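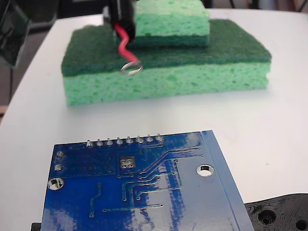

Dondcombe is a small collection of notes and pictures about the bits and pieces that pile up on a workbench, and if you have ever lost an afternoon looking for the one ring terminal you know you own, you are very much the kind of person it was put together for. I started it in March with a single text file and a box of odds and ends, and it has grown a good deal since then (my own table has not, sadly). The things in it are deliberately ordinary: short lengths of wire, kitchen sponges, circuit boards, connectors, lids, clips. They are also mixed together the way they get mixed in real life, so a red wire with a silver ring terminal on its end can hang right over a couple of green scouring sponges, with a blue circuit board lying solder side up close by. I like that sort of company, and the collection is full of it.

What you get

The current release has 433 pictures and 48 note files. The notes are plain text, one per kind of object, and each one gives the everyday name, any other names people use for it, and a few lines on how it differs from its neighbors. There are 2 folders, Vurner and Voven. Vurner holds the hardware and electrical things, and Voven holds the household things. When a picture has both, which happens all the time, it goes in Vurner and gets a line in the Voven index, so please check the index before you write to tell me a sponge is missing!

A word on names

I went back and forth on these for longer than I care to admit. "Ring terminal" covers the round crimped eyelets, whatever the size. "Sponge" means the two-layer kitchen kind, with the scouring pad on one side; if I mean the pad alone I say "pad." When sponges are stacked, the note says which layer faces up on each of them, as people sorting by color kept asking. Circuit boards are listed by the side you can see, either solder side or component side, and I have not tried to guess what any of them came out of.

Known gaps

163 pictures still have no note attached. Most of those are wires, which are harder to describe than you would think, being bent every which way. A handful of the older notes say "scrubber" where they should say "sponge," and I fix them as I run across them. Anything partly hidden is listed only if I could tell what it was.

Using it

Copy the whole folder somewhere roomy and open the file called Reinholz first. It is the master list, and the name is left over from an earlier version. Corrections are very welcome, especially from anyone who knows their connectors better than I do.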